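Checking and Maintaining Wired Over-Ear Headphones: Cable, Cushions, Headband

Nerea Vidal
Updated June 7, 2021

Wired headsets on shared desks usually fail at the cable first, then at the cushions, then at the headband. The procedure below covers all three and takes 12 minutes per headset once you have done a few. It was written for the training rooms at Patville, where the headsets are plain wired over-ear models that go back into a drawer at the end of the day. It applies to most closed headphones with a fixed cable. It does not cover wireless models or anything with a battery.

What you need

A dry microfiber cloth
A second cloth, slightly damp with plain water
A soft brush (an old toothbrush is fine)
A small flashlight
Hook-and-loop cable straps, not wire ties
A computer or audio player with a headphone output
A test track with separate left and right channels
A label or paper tag for rejects

Do not use alcohol on the cushions. Synthetic leather dries out and cracks, and the damage shows up weeks later as black flakes on the user's ears. Alcohol on a cloth is acceptable for bare metal contacts only.

Step 1. Disconnect and let the cable hang

Unplug the headset by gripping the plug body. Hold the headset at chest height or higher and let the cable fall free under its own weight. A cable in good condition hangs close to straight with a slight wave left over from storage. Sharp bends that stay in place are a sign that the conductor has been folded at that point. Mark them with a small piece of tape so you can find them again during the sound test.
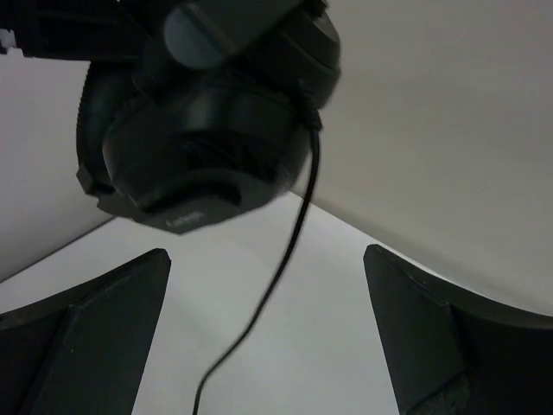 If the cable has a memory of tight coils, leave it hanging overnight. Do not stretch it or warm it with a hair dryer. The jacket softens before the twist comes out, and the inner strands are easily damaged.

Step 2. Inspect the strain relief

The strain relief is the short sleeve where the cable enters the earcup. It spreads the bend over a longer distance so that the wire does not flex at a single point. Look for:

A gap between the sleeve and the housing
Splits along the sleeve
Cable jacket pulled back, with colored wires showing
A sleeve that turns freely when the cable is turned

Any of the first three is a reject. A rotating sleeve is acceptable if the cable inside does not rotate with it, but note it on the tag and check it again at the next inspection. Check the sleeve at the plug end in the same way. On our last full pass we checked 173 headsets and rejected 43. Most of the rejects had failed at one of these two points.

Step 3. Test the sound

Plug in and set the volume to a low level before putting the headset on. Play the left channel alone, then the right, then both. While both channels are playing, hold the cable about an inch from the strain relief and bend it gently in four directions. Repeat at the plug and at any taped marks from Step 1.

Crackling or dropout during the bend means a broken strand or a loose solder joint. If the same fault appears with a second headset, the jack on the computer is the likely cause. Clean the jack before you reject anything.

A channel that is quiet but steady is often a dirty plug. Wipe the contacts, insert and remove the plug several times, and test again.

Step 4. Check the sliders and headband

Extend both sliders fully and then close them. They should move in even steps and stay where you leave them. A slider that drops under the weight of the earcup has worn detents. It can still be used, but it should not go to a room where people change headsets often.

Open the headband by holding both earcups, one in each hand, and pulling them apart just far enough to fit over a head. Support the cups themselves. Pulling on the sliders loads the thinnest plastic in the assembly, and that is where most headbands crack. Keep the loose cable lying on the work surface during this check so that its weight does not drag on the entry point. 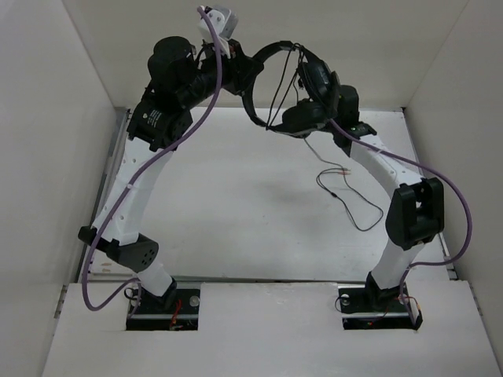 Release slowly. The band should return to its resting shape without a click. A click, or a white stress line in dark plastic, means that the band is close to breaking. Tag it and remove it from use.

Step 5. Clean the cushions

Brush the seam between cushion and housing first, with the earcup facing down so that dust falls out instead of into the driver. Then wipe the cushion with the damp cloth and dry it right away. Never spray liquid onto the earcup. The cloth over the driver gets the dry brush only.

Replace cushions when the foam no longer springs back after being pressed, or when the surface has started to peel. We buy Nustotetti replacement pads in October, once a year. Measure the old cushion across its outer edge before ordering – many pads look identical and differ by a few millimeters.

Step 6. Coil and store

Coil the cable in loose loops roughly the width of your hand. Start at the earcup and leave a relaxed section of several inches before the first loop. Secure the coil with one strap. Do not wrap the cable around the headband or the cups – this puts a tight bend directly at the strain relief and undoes the purpose of the whole inspection.

Lay the headset flat in the drawer, cups down, with the coil beside it. Do not stack more than two deep.

Inspection interval

Shared rooms: every 600 hours of logged use, or once per term
Single-user desks: once a year
After any drop onto a hard floor: Steps 2 to 4 before the next use

Tagged rejects go in the gray bin in the Torres room. Write the fault and the side (L or R) on the tag.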